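Drawer arm, build notes part 5

Quick one tonight, I have to be up early and the printer is still going. But I said I'd write up the gripper stuff before I forget it all, so.

Where we left off: arm is on the bench at the Tultdale workshop, wrist camera wired up, and the shoulder finally stopped making that noise. (Loose grub screw. Of course.) The goal hasn't changed – open a drawer, close a drawer, don't wreck the furniture.

The fingers

Still on the second set. First set was too short and too polite, they just slid off everything. These are long wedges, printed hollow, with a grippy skin stuck over the faces. Grip is much better. Wear is much worse. The tips are chewed up already and one of them has a bit of stuff hanging off it that I keep meaning to trim and keep not trimming.

I changed the infill too, 34 percent now, walls a bit thicker. Should have gone thicker still. The flat of the finger is fine, it's only ever the last bit at the tip that goes. Next set will get a replaceable cap, two little screws, so I can swap a tip without reprinting the whole finger every time.

Oluwaseun Eze, who has the bench next to mine, thinks I should pour the caps in soft rubber instead. Maybe. I've never poured anything in my life and the last person who tried it in there left a puddle on the floor that is still sticky. But he offered to help with the mold so we'll see in November.

The wrist and the cable

The camera cable was getting pulled every time the wrist went past a certain angle. Picture would drop, code would panic, arm would stop dead in mid air. I spent two evenings blaming the code. It was the cable. Rerouted it through the outside of the elbow with a fat loop of slack and a velcro strap, and it ran 60 moves in a row with no dropout. Not pretty. Don't care.

Servo driver is the Juvance board I moved over from the old pan-tilt thing. Runs warm but it runs. Everything on top of that is Flesska, the little control program I've been writing since the spring, and which is now on it's third rewrite. The joint limits finally live in one file. Past me had them in four places, all slightly different, thanks past me.

The drawer problem

A drawer is a mean thing to pick for a first project. You come at the handle a little crooked and instead of pulling the drawer you're twisting it. Then it binds, then the arm pulls harder, then the whole cabinet comes along for the ride. I had a current limit on the elbow but it was set so high it might as well not have been there.

So what I do now:

Come in slow with the fingers open wide.
Stop short of the handle and look again.
Fix the angle. Then go in.
Pull in small steps, check the current after each one, back off if it climbs.

That second look made the biggest difference by far. The arm sags a little when it's stretched out, so wherever it thinks it is from the first look is a bit off by the time it gets there. I tried to fix the sag in software for a whole week and then gave up and just looked twice. Cheap and it works ok.

Plants are a pain, by the way. Thin stripey leaves, all going in different directions, and up close to the lens they turn into green blur. My edge finder loves them. It found a beautiful handle in the leaves at one point, very confident about it. I ended up throwing out anything too green before looking for edges, which is a hack, but my handles are dark enough to get through, so it stays.

Views from the wrist, in no special order:

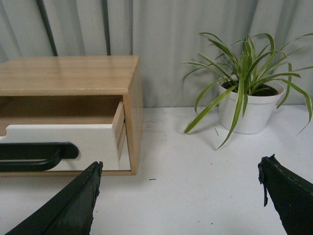
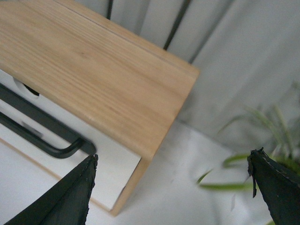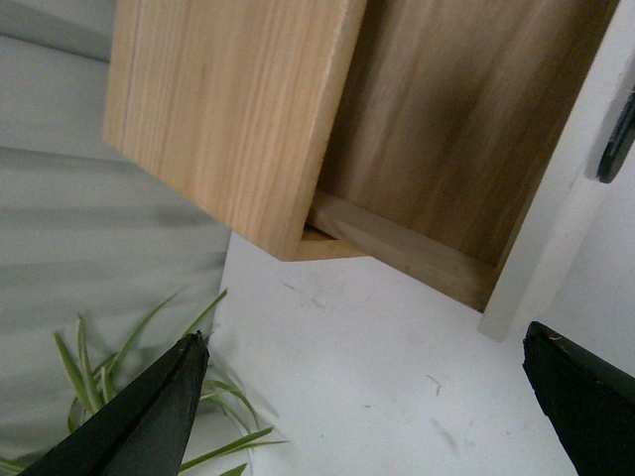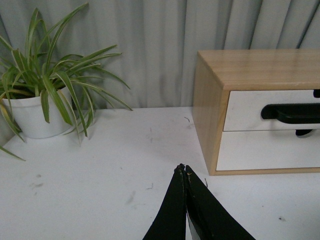

What's left

Tip caps, like I said. Rubber or printed, whichever gets done first.

Closing. I've been so busy with pulling that pushing is barely written. In theory it's easier, just shut the fingers and shove with the tips. In theory.

A proper home position. At the moment "home" is wherever I left it, and I've bumped my head on it more than once reaching for the coffee.

Wiping the table down. The handle finder doesn't mind the scuffs and specks but the thing I wrote for spotting small objects picks up every single one.

Also need a name for the arm. The label on the base says Qian becuase that's what the box it came in said, and people at the workshop have started calling it that, so I might be too late already.

Printer just beeped. Going to bed. Files for the fingers go up once I've fixed the screw holes, please don't print the current ones, they're off by a hair and you will be annoyed with me.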